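04/01/2026

Slept in until almost nine, which I never do, and then stood in the kitchen in my socks looking at last night's pans for a good long while before I touched one. Chili pot, rice pot, the cutting board with the onion smell, 6 bowls because people had seconds in new bowls (why? we are not royalty). And the thought I had, word for word, was: it is 2026 and I am scrubbing a chili pot with a brush my grandmother would recognize.

So that's what's been going around in my head all day and I may as well get it down here while the soup is on.

I've been promised a robot to do the dishes since I was a kid in Toledo. We had this big paperback about the future, with a painting of a lady in a silver suit drinking coffee while a machine on wheels handed her a plate. I loved that painting. I used to set the table and pretend I was the machine, with the stiff arms and everything, and my mother let me go on thinking that was my idea. I figured by the time I had my own kitchen it'd be sorted out. Well, I've had my own kitchen for 17 years now and the only thing in it that works by itself is the ice maker, and it screams.

I read back through November in this diary before breakfast, to see if I'd been grumbling about it then too, and oh boy. Three separate entries about the vacuum. The vacuum is technically a robot! I forget that because it's so dumb. It ate the fringe off the hall rug, it got itself wedged under the radiator twice, and on Thanksgiving it came out from under the couch with somebody's sock and dragged it around all through the pie. But I'll be fair to it. The floor under the bed is cleaner than it has ever been in my adult life. It does one job, badly, every single day, and if I'm truthful that beats me doing the job well twice a year.

Anyway, that got me onto the shop. We had the Stestik people in before the holidays to talk about a packing arm for the back room. I've probably complained about this already. They brought slides. The arm on the slides was putting the same box on the same pallet, over and over, beautiful, never tired, and I could have watched it for an hour. Then I asked what it does when the box is a bag. And the fellow said, well, that would be a different gripper. And when the bag is half a bag? And when a jar's been put back on the wrong shelf lying down and you have to see it's a jar? He was nice about it. He said "that's the hard part" and wrote something on his pad, and then we all had a doughnut.

I keep coming back to that, because half of what we do all day in the back is the hard part. Labels peeled off. Lids that look tight and aren't. A crate of lemons with a phone in it. Nobody's job description says "notice things" but that's the whole job, pretty much. I can reach into the returns tub without looking and tell you by the feel whether I've got oregano or a dead battery. I never learned that, my hand did.

Then there's the money. The quote was more than my car, and my car is not nothing. And it needs a cage around it, which would take up the spot where we keep the good hand truck, and I am not giving up that spot. So we said we'd think about it, and we have been thinking about it, in the sense that the folder is under the coffee maker and has a ring on it.

But! I don't want to be the old crab about this. Because I do think it's moving. A couple of years ago all you'd see was the big orange arms in car plants, and now the kind of thing people are trying is kitchen stuff. Small stuff. Pick up the spice jar, go to the plate. I spent much too long this afternoon looking at a little tabletop arm on exactly that sort of job, in a corner of a kitchen with a purple-brown tile backsplash I would honestly like for myself, and I got weirdly wrapped up in it. I wanted it to do well. I sat there with my sandwich going "up a bit, up a bit" like I was helping somebody back a trailer into a driveway.

I'm sticking a few in so I'll remember what the state of things was this winter. In ten years I'll either laugh or be washing the chili pot.

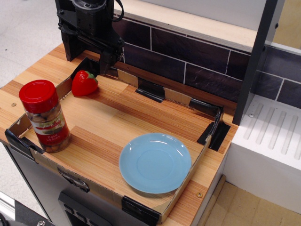 Same jar, but on its side: 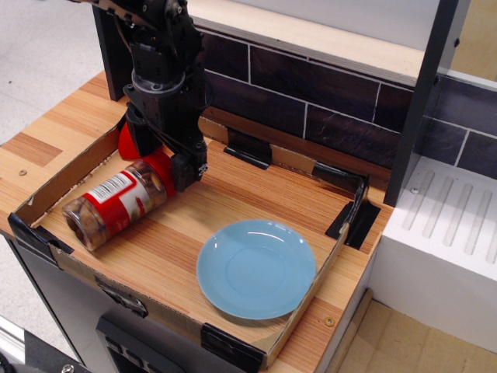
Got hold of it, right under the cap. Go on!
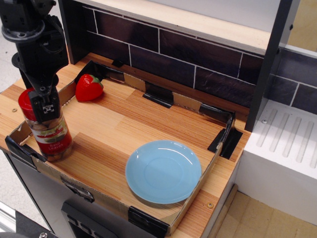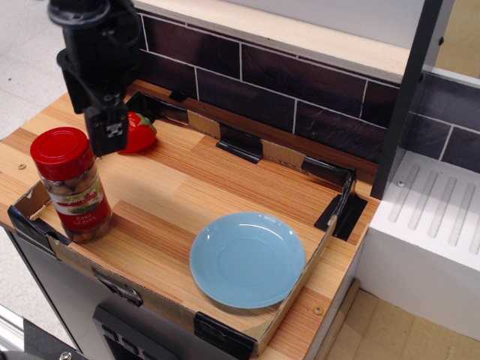 I tried it myself after, with the salad tongs. I got out the paprika and a saucer and gave myself the rule that I could only use the tongs and only my left hand, and could only look with one eye. (The soup was not on yet, I had time, don't judge me, diary.) Standing up, the paprika was easy. Lying down it was a nightmare. It rolls! You squeeze it and it squirts out like a bar of soap, and then you chase it, and then you've knocked the saucer. I got it upright in 4 tries and I was so proud I went and told the whole house, and the whole house was watching football.

So I have more respect for the problem now. When I pick up a jar I don't do any of that. I don't think about where the round part is or how hard to squeeze. I'm already thinking about whether there's enough cumin, and my hand has gone off and come back with the thing, and the lid's off, and I'm sniffing it. I don't know how you'd write that down for a machine. I guess you don't, I guess you let it practice until it gets the idea, which is how we do it with the new hires too, and with the teenagers, with mixed results.

Where do I come down, then? Can they do the chores yet? I went down the list over lunch.

Floors, yes, sort of, see above re: the fringe.

Dishes, the dishwasher does the washing and has since before I was born, and it's a robot if you squint, only it stands there with its mouth open waiting for you to feed it. Loading it is the chore. Unloading it is the worse chore. I would pay real money, not car money but couch money, for something that unloads. It could take all night over it. It could take 70 minutes per fork for all I care, as long as it's quiet and it's done by the time I come down for coffee.

Laundry, no. The folding especially, no. I can't fold a fitted sheet and I have two hands and a college degree.

Putting groceries away, I'd have said no way, and now I'm wavering. If a thing can get a jar of basil onto a shelf the right way up, then it's only a matter of more jars. Although our cupboard is the kind where you have to hold back the pasta with your forearm while you get the rice in behind it, so maybe they'd need to send somebody out to look at our cupboard first and have a word with us.

Cooking, I don't want it to. I like that part. I'll chop onions till the cows come home if somebody else gets the pan afterward.

And for the shop, not this year. I think I'm going to say so when we meet with the Plemport store about the shared order, because they got the same slides and I know they're tempted. They've got the room for a cage and all their boxes are the same size, so maybe it makes sense for them, and then we can drive over and watch theirs and learn from whatever goes wrong. The Plelanthorpe branch won't even discuss it. Plelanthorpe still does the inventory in pencil, and I have to say their numbers are better than ours, so what do I know.

One thing I do worry about, and I didn't say it in the meeting, is what happens to the Saturday kids. Packing was my first job. It was boring and my feet hurt and I learned how to talk to grown-ups who weren't my parents. If the arm does the packing, I suppose we find them something else, and maybe it's something better. But it was good for me to be bad at something simple and then get quick at it. I was thinking about that with the tongs in my hand.

Soup is leek and potato. I made too much again. I put in the last of the cream, so that's on the list, and also dishwasher salt, trash bags, light bulb for the stairs (the small screw kind, NOT the big kind, I've bought the big kind twice). Need to call about the gutter. Need to empty the vacuum, it's sitting on its dock blinking red at me and I know perfectly well what it wants.

The chili pot is still soaking. I did everything else this morning and left it with water and a squirt of soap in it, telling myself it needed the time. I'm going to go and look at it now, and if it isn't ready it can have until tomorrow.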